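Assistant Instructor Wanted, Karkwood Taekwon-Do (Kids and Beginners)

Posted October 6, 2018

Hi everybody! I run the Karkwood school, and I'm looking for an assistant instructor to take over two of our weekly classes. I've been putting off writing this for most of the summer because I kept thinking I could squeeze it all in myself, and my knees and my family have both let me know that I can't.

A little about us. We train in the old Triteck building on the Paltcombe road, upstairs, in the long room with the wood floor (the mats come out for falling practice and self-defense, otherwise we train on the boards). We have 203 students on the books if you count everyone who has ever paid a term and not formally quit. On a normal night you'll see a lot fewer than that. Most of them are kids, plus a stubborn bunch of adult beginners who started when their children did and then refused to stop.

The two classes I need covered are the little ones, ages 7 to 9, on Tuesday afternoons, and the adult beginners right after. The kids' class is loud. I love it, but you should know that going in. They will ask you if you can break a car. The adults are quieter and ask better questions, mostly about hips.

What I'm looking for:

You should be at least a 2nd degree black belt in an original-style (ITF pattern) school. I don't much care which organization your certificate comes from, and I'm not going to drag you into any of those arguments. If your patterns look a little different from ours, we'll sort it out on the floor. What I do need is somebody who knows the beginner patterns cold, can teach them facing the class, and can hold a kick shield for half an hour without getting grumpy.

Teaching experience is nice but I can work with you if you don't have much. I'd take a patient person who has helped out in class over a tournament star who has never tied a six-year-old's belt. You do need to pass a background check (I pay for it) and have a current first aid card. If yours has run out, tell me, and we'll get you on the next course at the community center.

Please don't apply if you want to add a bunch of full-contact sparring to the beginner program. We spar, we spar plenty, but new students do their step sparring first and get their gear on when they're ready.

What you get: paid hours, which I know is not a given in this line of work. It's an hourly rate, I'll tell you the number on the phone, and you get paid for setup and cleanup too. You also train free in all the senior classes and I cover your insurance through the school. If you're working toward your next degree I'll put in real time with you on your patterns – early mornings, if you can stand it. And you'd get a key, so if you want to come in on a Sunday and hit the heavy bag by yourself, go ahead.

We also host the Tymoshchuk Cup every spring, a small friendly tournament for color belts, and I'd love to have help with running a ring. That part isn't required. It's a long day with a lot of folding chairs.

I'd like someone to start in November, so you can shadow me for a few weeks before the winter grading. You would not be judging at that grading, just lining kids up and keeping them from wandering off in the middle of it.

How to apply: send me an email through the contact page with "assistant" in the subject line. Tell me who you trained under, how long you've been at it, and which days you're free. No résumé needed unless you feel like sending one. If it sounds like a fit, I'll ask you to come by and take a class with us, and then the next week you'll teach the warm-up and one short drill while I stand in the back and try not to make a face.

Parking is behind the building. The front lot belongs to the dentist and they do tow. Use the side door, go up the stairs, shoes off at the top.

If you're reading this and you're not quite 2nd degree but you're close, write to me anyway – I'd be glad to have a helper in the kids' class even if I'm still the one running it.

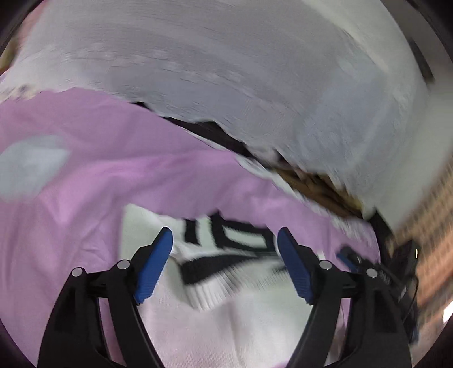 I'm in class most evenings, so don't worry if it takes me a day or two to get back to you. I answer everyone who writes, and I'll leave this post up until the spot is filled.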